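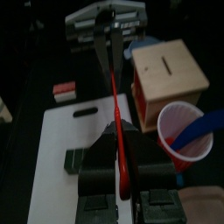 Wudetti Small Kitchen Set: forty dollars' worth of colour?

Print this page | E-mail to a friend

Posted November 10, 2019

I have a drawer full of kitchen things bought in a good mood, so I went into the Wudetti set expecting to add to it. It costs $40 and gets you a cutting board, a bowl, a cup, a tray and a couple of long-handled utensils in red and blue. The box promises you'll be "cooking in minutes". Cooking what, it doesn't say.

The board is the part I've used most. It's white, with an oval slot at one end for carrying or hanging, and the slot is big enough for my whole hand, which my old Tosar board never managed. Flat on the bench it stays put for herbs and sandwiches. With a pumpkin it crept towards the sink, and I ended up putting a damp cloth underneath. White also means that beetroot is a commitment. Mine still has a faint pink patch from September, after a good go with the rough side of a sponge.

The red utensil worries me more. The handle is long and thin, fine for stirring soup, less fine in a stiff batch of porridge, when I could feel it flex. It hasn't snapped. I wouldn't lend it to a teenager. 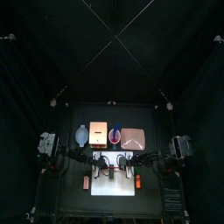 Storage is where these sets usually come undone, and Wudetti makes a fair bit of noise about "a place for everything". What that means in practice is that you stand a utensil in the cup and hope. The blue one leans well up out of the pink cup, so it's easy to grab, but the cup is light and a long handle does it no favours. Twice I've caught it with a sleeve and sent the lot across the bench. The pale blue oval bowl is better behaved, and the small tab handles at either end are handy when it's full of chopped onion. As for the pink square tray, it's so glossy that it throws the light straight back at you, and I expect it to show every scratch by Christmas.

Washing up is easy enough. I did everything by hand and let it drain overnight. The leaflet says the dishwasher is fine up to 100 cycles, an oddly exact figure and one I have no plans to test.

Would I buy it again? The board and bowl, yes, if they were sold separately - they aren't. Krawczyk does a plainer set for a few dollars more with a heavier cup, and if you already own a decent spoon I'd look there first. If you're setting up a first flat and like the colours, wait for a sale.

Two and a half stars out of five.

Print this page | E-mail to a friend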